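8/20/20

Bat bench, mostly. Picking up where the July pages leave off, which is in the middle of a sentence about glue that I can no longer finish for myself.

Ursina's bat is back. It is the Hudwood with the long handle, the one Beat refitted in July while I was away and labeled "good as new" on masking tape. The splice has opened on the left side, face toward you, from the shoulder down to where the V starts to narrow. You can get a business card into it. I know because Ursina arrived with a business card in it.

She says it started buzzing in the hands on the drive and then on everything. She went on batting with it for two more games, which is a batter's idea of reporting a fault. I asked whether she had changed anything and she said no, and then that she had left it in the car during the hot spell, and then that it was the back shelf of the car.

So that's one possible cause. The other is that the handle was never a proper fit. I took the grip and the binding off and looked down the joint with the flashlight, and there is a shiny stripe of glue on the left cheek that has never touched anything. Bare willow on one side, glass-smooth glue on the other. Heat didn't do that. Heat may well have finished it off.

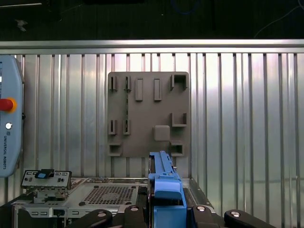 Got the handle out with the steam hose and a lot of patience. The right cheek did not want to go, so at least half of Beat's work is excellent. Some tear-out at the toe of the V, small, can be filled. Cleaned both faces with the card scraper and stopped before I started improving things.

Dry fit with chalk on the handle cheeks. High on the right, low on the left, same as the stripe said. The handle blank is a hair out of true and the blade has been cut true, so the two have been arguing since the day they met and the glue was there to keep the peace. Pared the handle, not the blade. Handles are cheap. Three rounds of chalk before it marked evenly all the way down, and then a fourth because I didn't believe it.

Glued up with the Egger, fresh tub. The old tub had a skin on it, and I have a strong suspicion about which tub was used in July. I have thrown it out, so the matter can't be proved and we can all go on working together. Clamped across the shoulders with the leather pads, string around the handle, left on the high shelf. Tub says 12 hours. It's getting the whole night and most of tomorrow, and Ursina can borrow the loaner, which she hates.

**Note for Beat:** date the glue when you open it. There is a marker on a string next to the glue. The string is there because of the last marker.

Also on the bench today: Ebenezer's new blade for knocking in. He brought it with the plastic still on the toe and asked if it could be ready for the next game. It could not. He has been told by somebody that the modern ones come pre-knocked, and it does say so on the sticker, and I pressed my thumbnail into the edge and showed him the dent. He was quiet for a while. Then he asked if I could get the dent out.

Oiled face, edges and toe, two thin coats, kept clear of the splice and the sticker. Lying flat, face up. I've written DO NOT STAND THIS UP on a card because last time somebody stood it up and the toe drank the lot.

Plan for it:

- Leave it flat overnight, wipe off whatever hasn't gone in.
- Mallet on the edges first, glancing, never square on. Then the face, softly, working up from the toe end.
- 500 strokes per session, wooden mallet. I used to say "an hour," but an hour of Ebenezer's mallet and an hour of mine are different amounts of mallet.
- Thumbnail test on the edge after each session. Stop when it stops taking a mark.
- Old ball on a string after that, then short catches, then he can go and hit it off the machine like he wants to.

He wants to do the strokes himself at home. His neighbors have been through a lot already this year, so I said he could have the bench in the evenings.

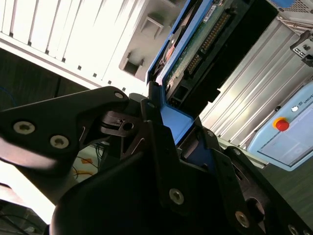 ## Bowling machine

The Lolteo is throwing down the leg side again. Waltraud ran the junior nets and says every ball on the "straight" setting was going past the hip, and the kids have all developed a very nice leg glance and nothing else. She would like this fixed before it becomes a style of play.

Checked the obvious first. Feet level, tripod locked, head clamp tight. Aimed at the off stump by eye down the chute and it agrees with me. So the head is pointing where it should and the ball is going somewhere else, and that means the wheels.

Both wheels set to 70 on the dial. Put the tach on them and they do not match. The left one is slow, and it takes its time getting there as well, you can hear it. The dial on that side has some play in it before anything happens. I'd been calling it "the left side's a bit lazy" in this book since spring and I see from flicking back that I never once did anything about it.

Took the left wheel off. The rubber is polished on the inside half and still has its texture on the outside half, so the ball has been riding off-center in the nip. The gap at the front measures 3 mm wider than the gap at the back. The motor plate had walked in its slots. Squared it up against the right-hand plate, tightened, measured, ran it, measured again because of the walking. It held. Scuffed the wheel with the coarse block until it looked the same all over.

The dial play is in the knob. The set screw was loose. I'd like it noted that I had the cover off and the meter out before I tried the set screw.

Ran a bucket of the dimpled balls through it afterward. Straight setting now goes at middle and off, with one odd one wandering down leg that I traced to the ball. It had a flat on it. Cut it in half so that it couldn't get back in the bucket. They do get back in the bucket.

Things I haven't done and am writing down so I can't say I forgot:

- The new plate washers. The plain ones let it walk. I want the toothed kind.
- The extension lead. It works, and I don't enjoy looking at it.
- Swing settings. I only tested straight. Waltraud may get an outswinger she didn't order.
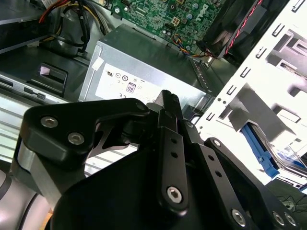
Edeltraud looked in while the machine was going and asked about the balls for the last part of the season. We've got one box of the Pistico left from the old batch and the new ones we ordered, and the bowlers say the new ones go soft early. The batters say nothing of the kind. I've heard both sides at length.

My own feeling is that it's the lacquer. The new batch comes up very shiny and stays that way until it suddenly doesn't, and then there's nothing to work with, and a bowler with nothing to work with will tell you the ball is soft. It's a bit early to blame the core. But "my own feeling" isn't something Edeltraud can send back to the supplier with the invoice, so we've agreed on a drop test. One from each batch, unused, same height off the stepladder onto the concrete, mark the bounce on the wall in pencil. Then the same again after each has been through a net session. Keep the two apart this time. Last year's test came out as a tie after both balls went into the same pocket.

She's also asking about the off-field color on the pink ones for the evening game. Not my department, but I said yes to whatever it was, because I had a wheel in one hand.

Seams: two of the practice balls have come open at the quarter. One I restitched. The other has been restitched before, by me, in what I must have thought was a matching thread. It's a throwdown ball now.

Left out tonight: Ursina's bat on the high shelf, clamped, don't touch it. Ebenezer's blade flat on the end of the bench, see card. Steam hose still had water in it when I hung it up, so mind your shoes. The tach needs a battery. The drawer marked BATTERIES has bails in it.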